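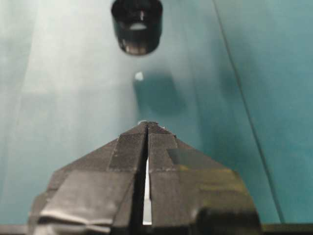

Why did the robot drop the cup?

By Thomas Farina

Print this page | E-mail to a friend
253 shares | 14 comments

Robots are good at doing the same thing again and again. But they go wrong too! Quick story about one that did.

Herora is a robot arm at the Reltham workshop. Its job: pick up a cup, move it, put it down. Easy for you. Hard for a robot, becuase it can't feel a cup the way your hand can.

One afternoon in December it had done 581 goes with no trouble. Then on the next one — squash! The cup crumpled and fell. Same again on the go after that. Somebody hit the big red stop button.

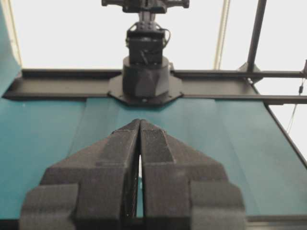 So what was the fault? First clue was the grip. A robot hand like this has only two fingers, and they lean in towards each other till the tips nearly touch. Look for the little ridges on the pad. Those help it hold on, a bit like the lines on your fingertips or the tread on your trainers. If a pad slips out of place, even a tiny bit, the fingers close in the wrong spot.

And that's what had happened. One pad had slid down. The computer didn't know. It thought the fingers were still open a bit when they were pressing hard. So it said "close a bit more". And a bit more. Poor cup.

The fix was dull but it worked. Pad stuck back on, then a test called the Tirkska check — open, close, measure, write it down. They did it 200 times before anyone trusted Herora with a cup again.

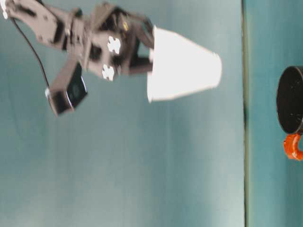
Now the check gets done every morning, and after every 2000 goes the pads are changed, even if they look fine.

What about people? A paper cup doesn't mind being squashed. A finger does. So there are rules:

- Hands stay off the table when the arm is switched on.
- Know where the stop button is before you start.
- If it does something odd, press stop first and ask questions after.
- Never reach in to grab something its dropped.

Word to know: FAULT. A fault is when part of a machine isn't working as it should. Sometimes you can see it, sometimes you have to hunt.

Try it at home: put on thick gloves and pick up a paper cup without denting it. Tricky? Now try with just two fingers.

Next time: Chowdary, the robot that kept turning left.

We use cookies to make this site work. OK | Find out more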